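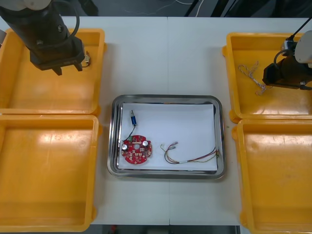
House rules for sorting with robot arms

I've been promising Thilini a proper write-up of our bench rules since March, so I've finally sat down with a big mug of tea and done it! We sort small electronic bits at Gisden: round boards, bundles of wire, the little fiddly things with leads on. It all goes out on a steel tray with a sheet of white paper in it, with yellow trays down both sides for the sorted parts.

The paper is my favourite rule. Fresh sheet at the start of every batch, flat, no curled corners. Thin wires on bare shiny metal are a pain to see (for me as well as for the software), and paper is cheap. Jarrah wanted to tape it down and we had a long argument about sticky residue, which I won.

Next one: hands stay off the table while an arm is live. I don't care if a connector is hanging over the rim and it's driving you mad. Press stop, wait 5 seconds, then reach in. Dinesh used to say three was plenty, and maybe it is, but I like my fingers.
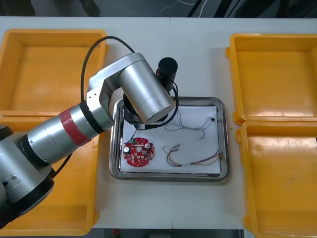
The same goes for nudging a yellow tray back into line, by the way. Stop first, every time, even for a tiny push!

Wires get their own rule because they snag. We start slow, at 10 per cent speed, whenever there's a new sort of harness in the mix, and we don't go over 55 until someone has watched a full batch. If a lead is attached to something, lift the heavy end and let the lead follow. And keep the arm's own cables clear of the table edge when you set up (I check mine twice, I'm a worrier).

Last thing is the log. Write down drops and bad grips as well as the good runs, please, with the time. Jae-hoon has put a notebook by the stop button and so far it's mostly my handwriting in there. I still need to sort out a rule for chipped boards, so if you've got one that works at your place, pop it in the comments.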